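Unit 7: Surfaces, fixed items and loose items

These notes cover the second half of the table-dressing session. Bring the Sikthorpe plan sheet, as the exercise at the end is marked on it.

Definitions. A fixed item keeps its position for the whole sitting. A loose item is moved, used or replaced during it. The working area is whatever remains of the tabletop once the fixed items and their clearances have been taken off. Clearance is measured from the widest point of the item and includes any flowers or leaves that overhang the base.
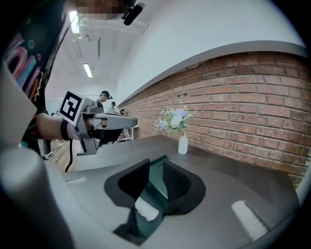
Position of fixed items is decided before anything loose is put down. Tall or top-heavy items go to the least used side, normally the side against a wall. A small vase of artificial flowers standing far back near the brickwork is placed correctly by this rule. Trays and holders go within reach of the seated or standing position, and their raised sides should be allowed for when clearance is drawn. Flat items, such as white strips lying on a charcoal top, take no height but still use up area, and must be entered on the plan. On a dark surface a pale item is easy to find. A dark holder is less so, and a coloured lining such as teal-green improves the contrast for small white things put inside it.

Linings. Cut the lining to the inside base of the tray, less 2 mm on each side. For the Drolia tray used in class the finished length is 378 mm. Check that it lies flat at the corners.

Walls. Exposed brick sheds dust along the mortar lines. Wipe the ledge first, then the bricks, then the tabletop. Artificial flowers are dusted away from the table with a dry brush.

Exercise. Draw the Plokton table in plan. Mark fixed items F and loose items L, shade the clearances and state the working area as a percentage of the whole. Hand in by Tuesday.

Reading: Nakpan handout, section 2.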